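Apuntes de la sesión 4, 30 de mayo. Los cuelgo tal cual, con mis manías y mis paréntesis, así que perdonad el desorden.

## Participación y quórum en la asamblea de estudiantes

Hoy tocaba hablar de quórum, que suena aburridísimo y luego es donde se atascan casi todas las asambleas. El caso que usamos es el de la residencia Lamport: 840 personas censadas, 407 votos en las elecciones a delegación. ¿Es mucho? Pues sale un 48,5 %, y a mí me parece una barbaridad (¡ya querría yo eso en mi facultad!).

Ojo con el denominador. Si dividís entre el censo tenéis la participación; si dividís entre votos emitidos, el apoyo a una candidatura. En los trabajos de septiembre me encontré las dos cosas mezcladas en la misma tabla.
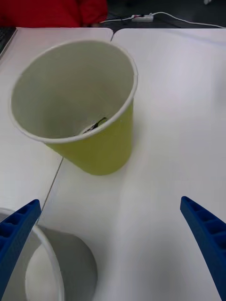 *Vaso de papel verde amarillento, con un objeto pequeño dentro.*

Seguimos con el reglamento de Medance, que pide un tercio del censo para cambiar los estatutos. A su última asamblea fueron 133 personas y el censo rondaba las 400, o sea que estaban justo en la raya y se pasaron media tarde discutiendo si los votos delegados contaban como presencia. Yo diría que no, salvo que el texto lo recoja, pero aquí hay opiniones y me encantaría oír las vuestras.

Para el próximo día:

- Leed los artículos de Medance sobre delegación de voto.
- Calculad la participación de Lamport si se excluye a quienes están de intercambio (el dato va en la hoja aparte).
- Traed pensada una postura sobre el voto en blanco.

El voto telemático lo dejamos para la sesión siguiente.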